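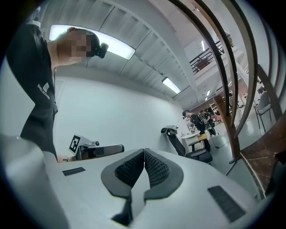 Hand-held gripper, close up

The Elton Vessel File – workbook, tabs and binder for maritime claims

I spent a long stretch of my working life as a paralegal in a small maritime practice, and most of it went into looking for things. Deck logs that were in with the crew list. A survey report stuck behind someone's medical bills. Three copies of the charter and no copy of the addendum (there's always an addendum). So I started drawing up my own forms, and the other people in the office started borrowing them, and after a while I was running off so many copies that I had them printed properly. The Elton Vessel File is the grown-up version of that pile.

It's made for people who handle vessel matters on paper or half on paper. Collision, cargo damage, crew injury, unpaid repair bills, arrests. If your office has gone fully digital I'm happy for you, and you can buy the forms alone as a download and skip the rest.

What comes in the kit

The workbook, 258 pages, lay-flat binding
One Dultov binder, wide spine, with a locking lever
Printed tab set in sea-file order
100 blank labels, plus a label guide
A folding timeline sheet

About the workbook

The workbook is the heart of it and the part I fuss over most. The front section is vessel details: name, former names, flag, call sign, owner, manager, charterer, insurer, with room for the people you really end up phoning. I left a big box for former names. Ships change names more often than people do, and if you've ever spent a morning chasing a record under the wrong one you'll know why I wanted the space.

After that come the incident pages. There's a page for times, with one column for ship's time and another for local time, and please fill in both! I once built a whole chronology on the ship's clock and had to do it over from the top. Then weather and tide, tugs and pilots, who was on watch, who says they were on watch, and a set of plain grids where you can sketch positions. You don't need to be able to draw. I can't.

The witness section got longer in this edition. Crew scatter fast once a ship sails, so each witness page has space for home contact, next expected port, rank, language, and whether an interpreter was used. There's also a line for who has already talked to them, which a customer asked for and which I was a bit embarrassed not to have thought of.

Toward the back you'll find the money pages: repair costs, time out of service, survey fees, towage, port charges, medical bills and wages. They're laid out so you can tick off an invoice against the page where it's filed.

About the binder

I tried a lot of binders. Cheap rings gap after a few weeks of being opened flat on a conference table, and then the pages catch and tear and everybody is cross. The Dultov has a lever that locks down hard. It holds up to 500 sheets, though I'd start a second volume before you get there, just for the sake of your wrists. The cover is navy. I did a gray one for a while and it showed every coffee ring.

About the tabs

The tabs follow the order I'd want if someone handed me a strange file at four in the afternoon: pleadings, vessel papers, logs, class and survey, crew, medical, cargo, contracts, insurance, photos, letters, costs. If your office does it another way, the tabs lift out and go back in wherever you like. The lettering is on both sides, so you can read it when the file's open the other way around.

Paper

Everything in the workbook is on what I call Riihimäki stock, a heavy cream paper that takes fountain pen without bleeding through. It'll also stand up to a highlighter. It won't stand up to being left on an open deck in the rain – for that you want the Inard pad.

Goes well with

Inard field pad. Water-resistant pages for notes taken aboard, punched to fit the same binder. Use pencil or a ballpoint, as gel ink smears on it.

Elton lien sheets. A slim set of forms for suppliers and repair yards with unpaid bills. Same look as the workbook, far fewer pages.

Spare tab sets. For volume two, and for when somebody in the office walks off with "cargo" (it's always cargo).

A few things people ask me

Are the forms legal advice? No, and they don't replace any court's own forms. They're there to help you gather and find things. Deadlines vary a lot depending on the claim and the contract, so the deadline page is blank on purpose and a lawyer on the matter should fill it in.

Can I photocopy pages? Yes, for matters in your own office. Please don't pass them around to other firms, I do this for a living.

Do you print a firm name on the cover? I do, on orders of 5 kits or more. Send me the wording and I'll send you a proof before anything goes to print.

Is there a left-handed version? Not of the binder. The workbook lies flat enough that the left-handers I know get along with it fine.

Ordering

Kits are packed to order, and plain ones usually go out the next working day. Named covers take longer. The next reprint of the workbook is in June, with a slightly roomier tugs and pilots page, and if you'd like to wait for that one just leave a note with your order and I'll hold it. Unused kits can come back for a refund as long as the label sheets are still sealed.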